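How a Robot Learns to Push Blocks
Reading time: 2 minutes

A robot arm does not know what a block is. It does not know what red means or where the table ends. Somebody has to teach it, and in our workshop at Cevstead that job takes up most Saturdays.

We started building our pushing robot in May. The arm has motors at its joints, and each motor can turn a tiny bit at a time. A small computer tells the motors how far to turn. We named the robot Pundonen, after a character in a story one of us was writing.

Pundonen has no fingers. It has a rod that points straight down. Fingers are hard to build and they break. A rod can still do a lot of work – it can push, nudge and turn things. Try it yourself with the end of a pencil and an eraser. Push in the middle and the eraser slides. Push near a corner and it spins. 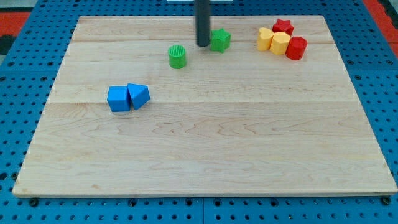 Colors are the first thing we teach. A computer sees a picture as a big grid of numbers, and a patch of red has different numbers from a patch of blue. But color is not enough on our board. There is a green star and a green cylinder, so if you tell the robot "push the green one," it has two choices. It needs the shape as well.

Next comes practice. A person steers the arm and the computer saves every move. We have saved 1,391 pushes so far, and 983 of them ended in the right spot. We keep the bad ones too, in a separate folder.

Then the robot tries alone. It looks, moves a little, and looks again. If a block slides the wrong way, the next look shows it, and the robot can go around to the other side.

Comments

Soledad Farías: My daughter did the eraser test with 5 different erasers. The round one was the hardest.

Anca Filip: Does it get mixed up when the lights are off?

Simanjuntak: We had that problem with ours. A desk lamp fixed it.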